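Open Doors, Closed Cameras: Should Our Courts Be Filmed?
Student project report, Getham College, Law and Society option
4 November 2022

When I chose this subject back in March I thought I would be finished in a fortnight. I had a fairly firm opinion already (film everything, put it all online, let people see what is done in their name) and I expected the reading to agree with me. It has taken a good deal longer than that, and I have ended up rather less sure of myself, though I hope a bit better informed.

The question I set myself was a simple one. If a court is open to anybody who cares to walk in and sit at the back, why should it matter whether they are in the room or watching on a screen at home? Criminal trials in England and Wales have long been closed to cameras, apart from some limited exceptions such as the sentencing remarks of judges in certain cases, while the Supreme Court streams its hearings and seems none the worse for it.

I began with a questionnaire, which I handed out in Vunside and Getham outside the two libraries and, when it rained, inside them. The idea was to find out whether people had ever sat in a public gallery, and whether they would watch a trial if it were shown. I had 50 replies, which I was very pleased with, as people were generous with their time and a few of them wanted to talk for far longer than the form allowed. Of those, 13 had been inside a courtroom for any reason at all, and most of that group had been there for jury service.
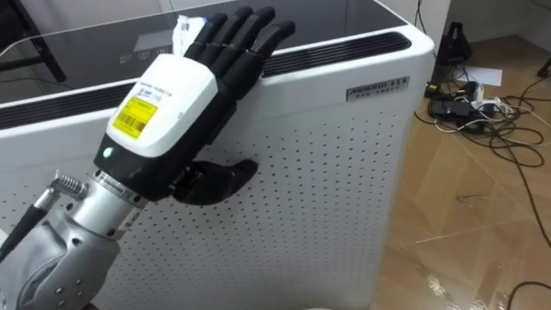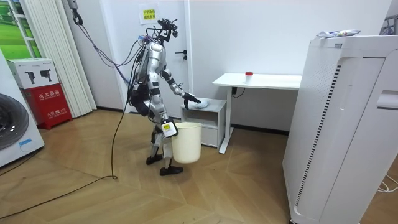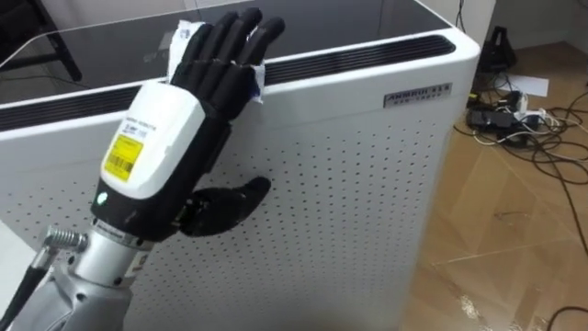
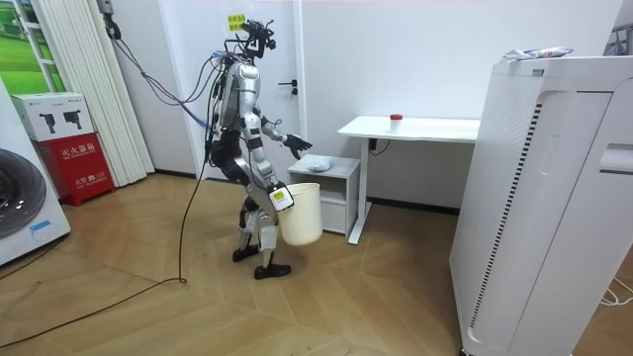 What struck me most in the written comments was how often people worried about the witnesses. I had asked nothing about witnesses! But again and again somebody would say that yes, they would be curious to watch, and then add that they would hate to give evidence themselves if the neighbours could see it. One lady wrote a whole paragraph on the back of the sheet about a dispute over a shared drive, and how she had barely got her words out in front of a handful of strangers.

For the second part I looked at how a local case had been reported, and settled on the planning dispute between Azimi and Sitell over the old depot site. It is hardly a thrilling matter, but it was heard over 2 days, it was open to the public, and the written judgment was easy to get hold of. I sat through both days with a notebook. The longest report I could find in print afterwards left out the argument about access for lorries altogether, even though it took up most of the second morning and mattered a great deal to the result.

That was the strongest point in favour of cameras that I came across. A reader of the newspaper would have gone away with quite the wrong idea of why the case went as it did, and a recording would have put them right. On the other hand, I doubt that many people would have sat through it, and a short clip of the one heated exchange would probably have travelled further than all the rest.

My own view, for what it is worth, is that appeals and cases like the depot one, which turn on legal argument and have few witnesses or none, could be filmed without much harm. I would leave jury trials as they are for the present. I would like to see sound recordings made easier to obtain as well, and at a lower cost, as several of the people who answered my questionnaire were surprised to hear that transcripts usually have to be paid for.

If I did the project again I would ask a question about age, which I stupidly left off the form, and I would try to speak to somebody who had served on a jury in a case that was widely reported. The blank questionnaire and my notes from the hearing are in the appendix, with the crossings-out left in. The main report comes to 2696 words, not counting the appendix.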